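手持ちグリッパーの台数と予算について

1 tresi_kumi
家事作業のデータを取るため、手持ちグリッパーの購入を検討中です。予算は70万円、候補はTresinauとOkaluraの2機種。左右1組を2セットにするか、1セットにして予備部品を厚くするかで迷っています。

2 plenov22
1セットで始めるほうがいいと思います。うちはPlenovを使っていますが、先に減るのは爪の接触部です。交換品は5組まとめて買いました。

3 shek_user
>>2
反対です。1セットだと故障した日に作業が止まります。Shekの修理は25日かかりました。納期を確認してから決めるべきです。

4 plenov22
>>3
修理が長いのはメーカーによります。Okaluraは関節のピンを単品で売っているので、自分で直せます。

5 tresi_kumi
作業場所は主に寝室です。柄物の毛布、枕、キルトなどの布物を扱います。両手用で見積もるつもりです。 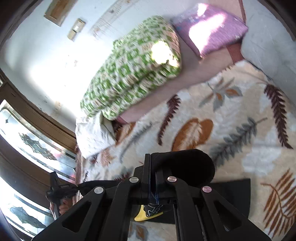
6 shek_user
布物が中心なら爪の幅を先に決めてください。日差しが入る部屋なら遮光カーテン代も予算に入れたほうがいいです。うちは白飛びで500本以上撮り直しました。

7 plenov22
カーテンは賛成。2セット目は見送りでいいという意見は変わりません。

8 tresi_kumi
ありがとうございます。Okaluraに両手用1セットと予備ピン、爪の見積もりを頼みます。修理納期も土曜までに聞いておきます。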